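Entretenir un plan de travail blanc mat

Conseils d'atelier et de maison
Rubrique Surfaces et rangement

Un plateau blanc mat se salit moins vite qu'on ne le croit, mais il garde longtemps ce qu'on y laisse sécher. Les conseils de cette page valent pour une table de bricolage, un bureau d'enfant ou un plan de travail de cuisine peint ou stratifié. Pour le bois huilé et la pierre, voir les fiches correspondantes.

Le nettoyage courant

Dépoussiérer d'abord à sec avec un chiffon microfibre propre. Passer ensuite une éponge douce bien essorée, trempée dans de l'eau tiède avec quelques gouttes de liquide vaisselle. Rincer à l'eau claire et essuyer tout de suite. Sur un fini mat, l'eau qui sèche seule laisse des auréoles grises, surtout si elle est calcaire.

Éviter la poudre à récurer, la face verte des éponges et les gommes dites magiques. Elles polissent la surface par endroits et la zone frottée reste plus brillante que le reste. On ne rattrape pas ce défaut sur un stratifié. Sur un plateau peint, il faut poncer et repeindre.

Les taches

Feutre : alcool ménager sur un coton, en tamponnant. Changer de coton dès qu'il se colore.
Colle blanche : poser un linge humide 30 minutes, puis décoller avec une spatule en plastique.
Café et thé : bicarbonate délayé en pâte, laissé 4 minutes, rincé sans frotter.
Gras : liquide vaisselle pur, puis rinçage.
Cire de bougie : laisser durcir, soulever avec une carte rigide, finir à l'eau chaude savonneuse.

Faire un essai dans un coin avant d'employer l'alcool sur une peinture. Le nettoyant Nakero pour surfaces mates convient aux deux types de plateau, à condition de bien le rincer.

Débarrasser avant de laver

On nettoie mal autour des objets. Tout retirer, y compris les petites pièces en plastique et les jouets de couleur vive qui restent volontiers au bord. Les poser dans un bac et ne les remettre qu'une fois le plateau sec.

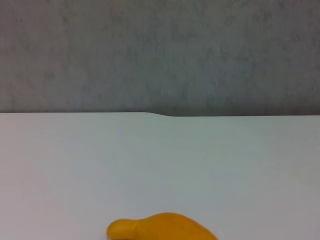

Peut-on poser un jouet encore humide sur un plateau blanc ?

Mieux vaut l'essuyer avant. L'eau retenue sous un objet sèche lentement et finit par dessiner son contour. Si la marque est déjà là, un chiffon imbibé de vinaigre blanc dilué de moitié suffit en général sur un stratifié. Sur une peinture, rester à l'eau savonneuse.

Le mur derrière la table

Un mur gris nuancé supporte bien les petites salissures, mais pas les retouches : la peinture neuve se voit toujours. Nettoyer avec une éponge à peine humide, de bas en haut pour éviter les coulures. Laisser un léger jour entre le mur et la table, de quoi passer un chiffon plié. La poussière s'accumule à cet endroit et finit par marquer le mur d'une ligne sombre.

Repeindre un plateau fatigué

Poncer au grain fin, dépoussiérer, appliquer une sous-couche puis deux couches de laque mate Baert au rouleau laqueur. Attendre 24 heures entre les couches. Ne rien poser de lourd sur le plateau la première semaine, et pas de nappe en plastique pendant un mois : elle colle à la laque fraîche.

Ranger le rouleau dans un sac fermé entre deux couches, cela évite de le laver.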